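Facilities helpdesk, Hutthorpe site
Ticket: Small meeting room, ground floor - stuffy, fan noise, table stuff
Raised by: Cyprian Krajewska
Opened: Wednesday, June 10, 2020
Priority: Normal
Status: Waiting on supplier

Problem as reported
Room with the red and green walls. Gets very stuffy once the door's been shut a while. Fan rattles on top speed, fine on the lower ones. Also people have complained there's no room to work on the table because of the bits left on it. Also mouse pointer jumps about. Sorry, all in one ticket, no time to split it.

Log

09.40 Went up. Fan is the stand one in the corner behind the table. Top speed = rattle, yes. Middle speed ok. Tightened the cage clip, bit better. Not gone.

09.55 Checked air at the ceiling vent on the red wall side. Weak. Held a tissue up to it, hardly moved. Could be the filter, could be the damper upstairs. Can't get at either without the tall steps and Ebrahimi have those till friday.

10.10 Mouse. Tried it straight on the table top, pointer jumps. Tried on the blue mat, steady. So it's the wood grain I think, not the mouse. Mat stays in the room pls, stop taking it next door.

10.20 Table. Pens, tissues, card stand can stay, they get used. All pushed to the back so the front half is clear. Snacks are not ours to bin, whoever's they are please collect.
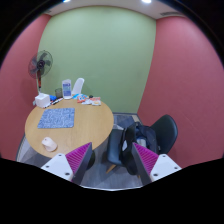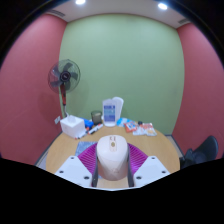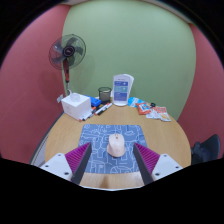
Meeting room table, all three. Mouse and blue mat are in the last one.

10.45 Fan again. Ran it 7 minutes on top, rattle came back after 4. Thinking blade is rubbing or the hub nut is loose. Need to take the cage off, haven't got the right screwdriver on me.

11.30 Rang Bometti re the vent. They say filter is overdue, they can come but there's an 80 pound call out unless we wait for the July visit. Have asked if it can be tagged on to the Skotix job upstairs as they'll be in the building anyway. Waiting for a call back.

14.05 No call back. Chased. Left message.

14.20 Cage off, hub nut was loose. Done up. Top speed now quiet, left it on while I did the paperwork. Will listen agian tomorow before I close that bit.

For now
- keep fan on middle speed
- door open between meetings if you can
- use the mouse on the mat
- whiteboard pens back in a row at the back when finished, caps ON

Still open
Vent airflow (Bometti). Fan recheck. Snacks.

Reply from C. Krajewska, 15.10
Thanks, fan much better already. Room still warm by the end of our meeting though. Can we have the vent done before July if its only the call out fee? Happy for it to come off our budget. Will ask round about the snacks.

15.25 Noted, passed to Bometti with your cost code. Leaving ticket open.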